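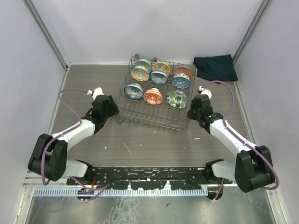
The two-arm test cell at Rodix, with patterned bowls in a wire dish rack.

Rodix has reported results for Dudivness, a control method that lets two robot arms share one learned policy when handling crockery. The model was trained on 200 demonstrations and then tuned with 50 more using bowls of other colours and patterns.

Lead author Gudrun Hamann said grip errors fell by half over 500 trials - most of the remaining faults came from bowls nested too closely. A paper with Benedikt Thiele is due in July.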